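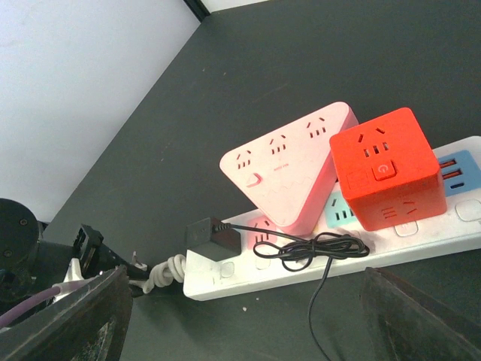
Datasets > Manipulation > Gediler Outlet Pack > README

# Gediler Outlet Pack: reviewer's README and data card

Maintained by Mahnaz Heydari. Last revised in February.

## What you are getting

Gediler is a paid add-on to the Zanditz tabletop kit. The vendor sells it as a "ready to train" set of wrist-camera episodes on power strips, sockets and plugs, plus a config file for the Zanditz arm. I bought the pack with lab money and went through it before letting anyone here train on it. Read this before you read the product page.

The pack has 121 episodes. The product page says "household electrical tasks," which is generous. Most of it is picking up, nudging and stacking small power sockets on and next to a larger strip. There is very little plugging in, and I would not buy it for plugging in.

## Contents

- `episodes/` wrist video, joint states and gripper opening for each episode
- `prompts.csv` one instruction line per episode
- `config/zanditz.yaml` camera offset and joint limits
- `splits/` the vendor's train and test lists
- `notes_mh.md` my own log, not part of the product

There is a second camera folder in the docs. There is no second camera folder in the download. I wrote to support and was told it is "planned."

## Objects

The items that come up most are a long white power strip, a pale pink triangular socket, a red-orange cube socket with a power button, and a small black plug adapter on a thin black cable. The setting is a dark gray table against a white wall. If your table is pale, expect trouble.

The vendor's object list calls the pink one "socket_b" in some files and "tri_socket" in others. I have left the names alone so that your copy matches theirs. Map them yourself before you filter on anything.

## What works

The clutter is good. Sockets overlap, the cable loops over the strip and hangs off the front, and the cord gets to curl where it likes. Plenty of sets in this price range show one clean object in the middle of a clean table, and policies trained on them fall apart when a wire crosses the target. I'll give Gediler credit for that much.

The timestamps are clean too. I checked 50 episodes by hand against the joint log and found no drift worth reporting.

## What doesn't

**Test split.** The vendor reports 80 percent success on its own test list. That list shares object layouts with the training list. In some pairs only the start pose of the arm changes. Treat the 80 as a training number.

**Cable.** The prompts never mention it. "Pick up the cube" is marked a success even when the cable comes along for the ride. You will want your own success labels.

**Fingers.** The gripper plates take up a lot of the lower picture, and they are dark on a dark table. My depth estimates near the fingertips were poor. The vendor's answer was to crop the bottom of the image, and then you lose the contact point.

**Colors.** Pink, red-orange, teal and sky blue make for an attractive sales page. They also let a policy cheat. I trained a small model on grayscale copies and it got lost between the cube and the strip. If your sockets at home are all white, you are on your own.

## Power and safety

Nothing in the license or the docs says whether any of the outlets were live during recording. I asked 2 times. Don't run a policy from this pack on anything connected to the mains.

## Setup

1. Unpack next to your Zanditz install. The loader does not accept spaces in the path.
2. Open `config/zanditz.yaml` and replace the camera offset with your own. The one supplied was wrong for our arm.
3. Ignore the vendor's splits. Group by layout and cut your own.
4. Run `check_pack.py` and keep the output.

## Compared with

Ghasemi sells a smaller socket set with two views and honest failure labels. It has less clutter and costs more. If I had to choose again I would probably take Ghasemi for evaluation and use Gediler only to pretrain, at a discount.

## License

One lab, one copy. Derived models may be shared, raw video may not.

## Comments

**vurkurberg_lab:** Same missing folder for us at Vurkurberg. Support told us "next release" and closed the ticket.

**pliers:** Did you try masking the fingers instead of cropping? Helped us a bit on the cube, not on the pink one.

**M. Heydari:** Tried it on a few episodes. The mask edges flickered and I gave up. Send me your settings if they're stable.

**tomk:** We bought it for plug insertion. Wish I'd seen this page first. Refund request is pending.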